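3/5/20

I got back from the winter street carnival in Korska on Sunday night and have been writing this in pieces since then. It's long, and I've left out most of the food.

For anyone who hasn't heard of it, the Korska carnival is a small-town parade with bands, masks, and a bonfire at the end. It runs for three nights. The first night is for children, the second is for the bands, and the third is the big parade with the wagons. I had seen the third night once before, years ago, from a bad spot behind a bakery truck. This time I wanted to see all three and I wanted to see how the wagons get put together.

I stayed in Gosselin, the next town over, because there were no rooms left in Korska by the time I called. The bus between the two takes 20 minutes when the road is clear. During carnival it takes a lot longer, and the last one back leaves before the bonfire is lit. Two of the three nights I shared a cab with other people from the guesthouse. On the third I walked part of the way and was picked up by a family in a van full of folded costumes.

The children's night starts early, before it is fully dark. The kids wear whatever they want, and there were a lot of foxes and birds this year. They walk from the school down to the square behind a single drum. The drummer keeps it slow so the little ones can keep up. It was over in under an hour and I liked it more than I thought I would.

On the second day I went to the wagon sheds. They are old grain sheds by the rail line, and each group has one. You can walk in if the door is open. The rule is that you don't take photos of the wagons before the parade, so I have none. The group I spent the most time with is called Soltanier. They have been building for longer than any of the others and they had 15 people working that afternoon, mostly on the neck of a big paper heron. The neck is built on bent willow rods, then covered in glued paper, then painted, then varnished in case of rain. The varnish smell stayed in my coat all week.

They let me tear paper for a couple of hours. You tear it, you don't cut it, and the strips go down overlapping in one direction so the feathers look right under the lamps. I did one side of a wing. Someone redid part of it later, which was fair.

The band night is loud. There are brass bands and drum bands, and they start from different ends of town and meet in the square. When they meet they don't stop playing. Each band tries to hold its own tune while the other one goes past, and the crowd cheers for whichever one doesn't fall apart. The Ganon band, who come in from the valley, held theirs the whole way across. I stood by the fountain with my fingers in my ears and was happy about it.

The big parade on the third night had 800 marchers according to the printed program, plus the wagons. It started late. One of the wagons lost a wheel at the turn by the post office and everything behind it had to wait, so the first half of the parade went by and then there was a long gap with nothing in it but a man selling roasted nuts. Then the heron came around the corner, and it had to duck its neck to get under the phone line. Two people inside work the neck with ropes. That got the biggest cheer of the night.

I'll say that the new route isn't as good as the old one. It used to go through the narrow streets near the church, where you could lean out of a window and touch the masks. Now it goes along the wide road past the bank. There is more room and more people can see, but the sound gets lost and the torches don't light up much. I understand that the wagons have gotten too tall for the old streets. I still missed it.
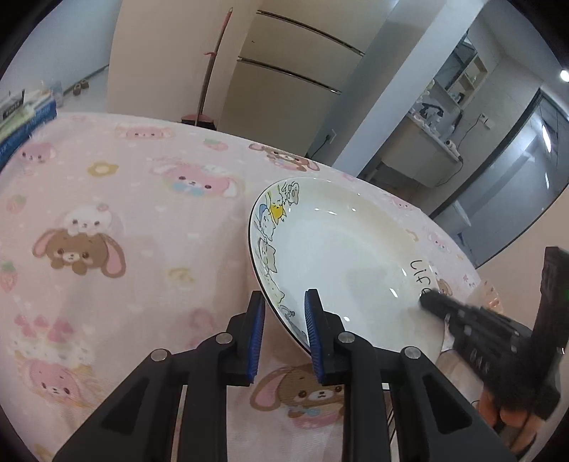
Seren Gough wrote to me about the route after I posted a short note on it earlier in the week. Her view is that the wide road is the only reason the drum bands came back at all, and that I'm remembering the church streets as better than they were. She says people got shoved into doorways every year and that you could never hear more than one band at a time. She also says the old route had no place to stand if you had a stroller, and that she gave up going for a few years over that.

Those are good points and I don't have an answer to the one about strollers. I'd still like to see the bands go through the church streets on the second night, without wagons. It may be that somebody has already asked for that.

The bonfire is in the field behind the sheds. The straw figure that rides in the last wagon goes on top and the youngest marcher gets to hold the torch along with a parent. It burned fast this year. The masks don't get burned, only the figure and the old garlands. After that everyone goes to get soup, and the line for soup was the longest line of the whole carnival.

Costs, because people ask. The parade is free. A seat on the stand by the bank costs money and I don't think you need one. The room in Gosselin, the bus, the shared cabs, and all my meals came to 398 for the trip, not counting the train. The mask I bought was extra and I'm not going to say how much it was.

If you plan to go, call for a room well before the new year. Wear boots. The field is mud from one end to the other.

Soltanier's heron will be on show in their shed until April, and after that they take it apart and save the willow.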